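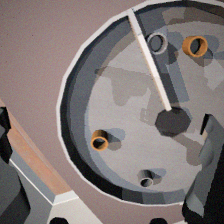

Depuis janvier, notre cabinet de Nadville propose une consultation consacrée au grincement des dents pendant la nuit, que les dentistes appellent bruxisme. Beaucoup de patients viennent pour une autre raison, un plombage cassé ou une sensibilité au froid, et c'est seulement à l'examen que nous remarquons l'usure. Quand nous leur demandons depuis combien de temps ils serrent les dents, ils répondent souvent qu'ils ne le font pas. C'est normal, ils dorment. Une dent ne s'use pas en une nuit, et le mouvement est aussi difficile à remarquer que celui d'une aiguille d'horloge, comme la longue tige blanche posée en travers du plat gris : on la regarde, et elle semble toujours au même endroit.

Les signes sont pourtant assez faciles à reconnaître, si on sait où chercher. Le matin, la mâchoire est fatiguée, surtout devant les oreilles. Certaines personnes ont mal aux tempes au réveil, et la douleur part avant midi. D'autres remarquent que les bords de leurs dents de devant sont devenus plats, ou un peu transparents. Très souvent, c'est la personne qui dort à côté qui entend le bruit la première. Je conseille donc toujours de poser la question à la maison avant de venir.

**Comment se passe la consultation**

Le rendez-vous dure plus longtemps qu'un contrôle ordinaire. Nous regardons d'abord les dents, puis les muscles, que nous touchons avec les doigts des deux côtés en même temps. Nous vous demandons d'ouvrir grand, de fermer, de glisser la mâchoire à gauche et à droite. Ce n'est pas douloureux, même si quelques muscles peuvent être sensibles. Nous prenons aussi les empreintes, quand une gouttière est utile.

La gouttière est une protection en résine dure que l'on porte la nuit, en général sur les dents du haut. Elle n'arrête pas toujours le serrement, je préfère le dire clairement. Elle protège l'émail, et chez beaucoup de patients elle laisse les muscles plus tranquilles. Les nôtres sont fabriquées par le laboratoire Pietrzak, avec qui nous travaillons depuis l'ouverture du cabinet. Il faut compter 10 jours ouvrables entre l'empreinte et la livraison, et 14 quand il y a un jour férié au milieu, ce qui sera le cas en mai. Si vous partez en vacances cet été, pensez-y assez tôt.

Plusieurs patients nous ont montré des gouttières achetées sur internet, à tremper dans l'eau chaude et à mordre ensuite. Je comprends que le prix attire. Mais ces modèles sont souvent mous, et certaines personnes mâchent dessus toute la nuit comme sur un chewing-gum, avec le résultat que la mâchoire est encore plus fatiguée au matin. Si vous en portez déjà une, apportez-la au rendez-vous, nous regarderons ensemble les traces.

**Le prix**

La gouttière Pietrzak coûte 481 euros, avec les empreintes, la pose et deux réglages. Le remboursement dépend de votre contrat, et il change beaucoup d'une mutuelle à l'autre. Nous vous donnons un devis écrit avant de commencer, et vous pouvez prendre le temps de l'envoyer à votre mutuelle. Rien n'est commandé au laboratoire avant que vous ayez signé.

**L'entretien**

Rincez la gouttière à l'eau froide dès que vous l'enlevez, puis brossez-la avec une brosse souple et un peu de savon doux. Pas de dentifrice, il raye la résine. Pas d'eau bouillante non plus - deux gouttières sont déjà revenues chez nous complètement déformées. Dans la journée, elle reste dans sa boîte, sèche, loin du radiateur et loin du chien. Les chiens aiment beaucoup les gouttières. Apportez-la à chaque contrôle, car elle s'use aussi, et c'est bien son travail.

**Et pendant la journée**

Les dents du haut et celles du bas ne devraient presque pas se toucher quand on ne mange pas. Essayez maintenant, pendant que vous lisez : les lèvres fermées, les dents un peu séparées, la langue posée derrière les dents du haut sans pousser. Si cette position vous paraît étrange, il est possible que vous serriez aussi le jour. Une de nos patientes a collé un petit point de couleur sur son écran d'ordinateur, et chaque fois qu'elle le voit, elle relâche la mâchoire. Elle dit que cela l'aide plus que tous nos discours.

**Informations pratiques**

- La consultation bruxisme a lieu le mardi et le jeudi matin.
- Les rendez-vous se prennent au secrétariat ou sur la plateforme Cloleck. Choisissez bien le motif « mâchoire », sinon le logiciel vous réserve un créneau trop court.
- Le parking derrière le cabinet est en travaux jusqu'à la fin du mois de mai. Vous pouvez vous garer place du marché, puis prendre le passage à côté de l'opticien.
- Si vous avez changé de mutuelle cette année, apportez la nouvelle carte.

Le cabinet dentaire Drivus, Nadville, le 25 avril 2023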